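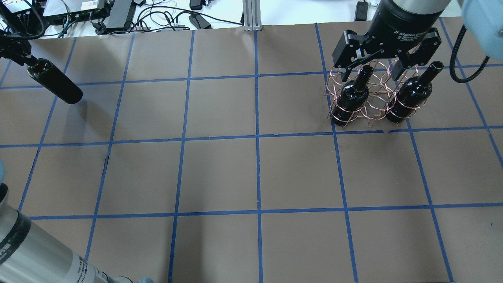 The bottle cell at Mornanano runs on two arms, a wine rack and a roll of blue tape, and the technician who looks after it will talk about the tape first. She asked not to be named, on the grounds that her relatives already think she has a glamorous job.

"People come in and want to hear about the arms," she says. "The arms are fine. The arms have been fine for months. Ask me about the paper."

So we asked about the paper. Mornanano builds test setups for companies that pack awkward things, and this cell was ordered by Pumard, a maker of gift boxes, to see how two arms share a job that one person does without looking up from the radio. Between them the arms have logged 2,205 bottle moves. Her maintenance notebook is now on its second volume, and a fair amount of it concerns adhesive.

"Brown paper creeps," she says. "You lean on it, you drag a cable over it, and by the afternoon your grid is a suggestion."

Her morning check takes 3 minutes if all goes well, and she has no memory of all going well. It starts at the fingers, which she wipes down before she moves either arm. Then she parks the gripper open over the grid and looks down between the pads. With the fingers spread wide and nothing between them, she can follow the lines and spot a stretch where the tape edge has gone wavy, or a hair lying on the surface next to it.
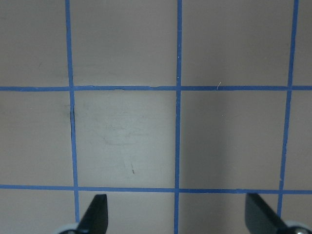

Finger wear is what she would rather spend her mornings on. The pads get inspected every 1,000 grips, a figure she inherited from Movidard, the shop that did the original fitting, and has never seen justified in writing. She checks for a shiny patch on each face, then closes the fingers on a strip of card and tugs. From the wrist, both black fingers are in view along with the tape running up between them, and she uses that line as a rough guide to whether the two sides are closing evenly. "It's a poor man's alignment tool," she says. "The proper one is in a drawer. It came with a manual the size of a ham."

The cables get her next, and her sympathy. Every joint that turns pulls on something, so she runs each arm through its full reach at low speed and watches for a loop going tight. She has replaced one cable so far. It failed during a visit by the customer, naturally, about a minute after she had described it as reliable.

Restarting after a stop is the part she is strict about. Each arm has its own pendant, and she clears one arm completely, sends it home and checks it before touching the other. Trying to wake both together once cost her 60 minutes and a bottle. 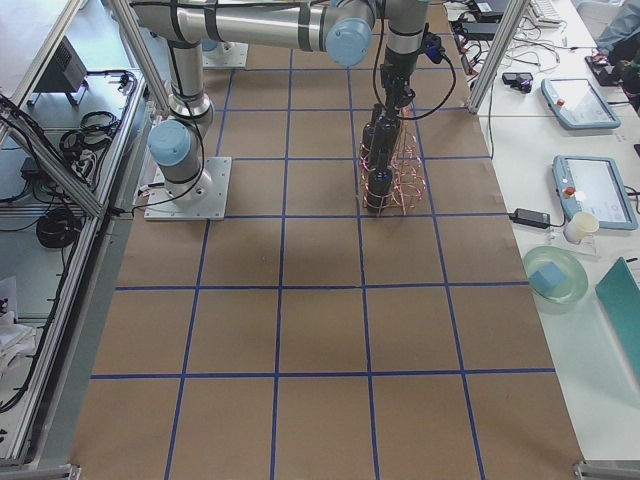 Begović thinks she is too careful, and would have the whole restart written as a single routine with one button to press. A person walking back and forth between two pendants, the argument goes, is exactly the kind of thing a robot cell is supposed to get rid of.

"I've heard the argument," she says. "I was sweeping up glass at the time."

She has agreed to try the single button on a slow afternoon, with plastic bottles. Before that she wants to lay fresh paper, and she is out of tape.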